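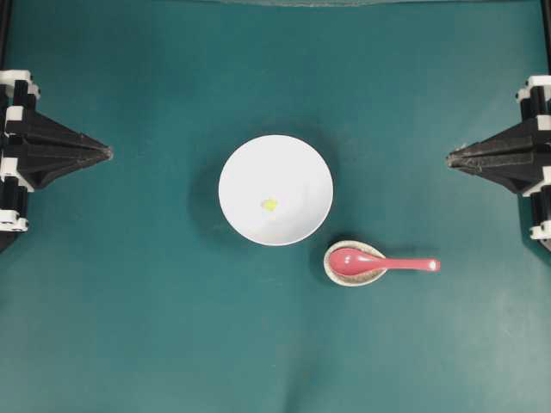
Finger shape matters less than most buyers think, according to one of the operators who ran the comparison, and the delay in the controller matters more. The remark came at the close of a bench trial at Varadlow, where two controllers were tested on the same pair of two-arm stations over 11 working days in October.

The trial used small tableware tasks. In the spoon task, the right arm has to take a soup spoon by its handle, lift it from a shallow dish and bring it over a bowl, while the left arm steadies the rim. Both arms carried tapered black fingers throughout, so that any difference in results could be put down to the controller.

The first controller, the Grerorari, is the unit Varadlow has used since the stations were built. The second, from Marciniak, sends position commands at a higher rate and lets the operator set a force limit for each finger. Each controller was given 400 attempts, split evenly between the two stations. Operators changed over after every 20 attempts to limit the effect of practice.

An attempt was scored as a success if the spoon reached the bowl without touching the mat and without moving the dish more than 50 millimeters from its mark. Dropped spoons were logged separately from missed grasps - a distinction the earlier tests at the site did not make.

The Marciniak unit had fewer missed grasps on both stations. Drops were close to equal. Most of them came when the fingers closed near the end of the handle, where the glossy surface is rounded and the weight of the spoon turns it in the grip. Neither controller corrected for that, and the operators said they had learned to aim closer to the dish.

The force limit gave mixed results. At the lowest setting the left finger lost the bowl rim during lifts; at the highest it pushed the bowl across the mat. The middle setting was used for all scored attempts. Setup took nearly 50 minutes per station, most of it spent on matching the zero positions of the two arms.

Varadlow will keep the Grerorari on one station and fit the Marciniak unit to the other. A second round, with rubber-tipped fingers supplied by Brotarden, is planned on the same tasks. The scoring sheet will stay the same, apart from a new column for the point on the handle where the fingers close.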